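The ferry to Totholm leaves at 20 minutes past every second hour, and in January it often does not leave at all. My aunt told me this on the phone as if it was a good thing. "You will have time to think," she said. I had asked her only for the key.

## The crossing

There were 11 passengers and a dog. The man who sold the tickets looked at my suitcase and asked if I was the one for the Amadi house. I said yes. He gave me back two coins from the price and said nothing more, and I understood that people on the island had liked my grandmother.

I had not visited her for nine years. I wrote to her, and she wrote to me, always on the back of old order forms from the Skusetti cannery, where she kept the books until it closed. Her letters were short. She told me the price of butter and which neighbor had a new roof. At the end she put a number, never explained. The last letter had 491.

I sat inside near the heater and tried again to guess what it meant. Days, I thought at first. But the numbers did not go up in a regular way. Sometimes there were four months between two letters and the number was the same.

## The house

The key was stiff and the kitchen smelled of soap. My aunt had already carried away the clock and the good plates. She had left the radio, a Winness with a cracked dial, and I turned it on for company. It gave me the weather for ships and then a woman singing in a language I do not know.

I worked from the top of the house to the bottom. In the attic I found blankets, jars, and a box of left-hand gloves. In the bedroom I found my own letters, tied with kitchen string, and I put them in my coat without reading them. It rained all afternoon — the thin kind of rain that you hear only when it stops.

In the evening I came to the window seat in the front room. She used to sit there after supper with her amber bracelet and move the beads under her thumb, one and then the next, while she listened to the news. As a child I believed she was doing arithmetic for the cannery. I asked her once what she was adding, and she said, "Boats." 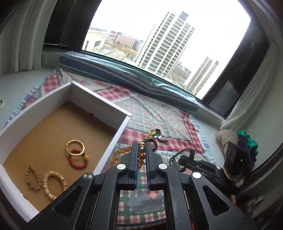

## The notebook

It was under the cushion, a school notebook with a soft green cover. On each line she had written a date and the name of a boat, and in the right column a running number. The first line was from the year my grandfather did not come home. After that she had written down every boat that went out from Totholm in bad weather and came back.

The last number was 491. The line was in pencil and the hand was not steady, but the name of the boat was clear. It was the ferry.

I put on my shoes and my coat and walked down to the harbor. The evening ferry was late. Two women were waiting under the roof of the ticket office, and one of them moved her bag so I could sit. We did not talk. After 28 minutes we saw the lights behind the breakwater, first the white one and then the green.

I went back up the hill in the dark. The pencil was still inside the notebook, so I sharpened it with a kitchen knife and wrote down the date and the name, and in the right column 492.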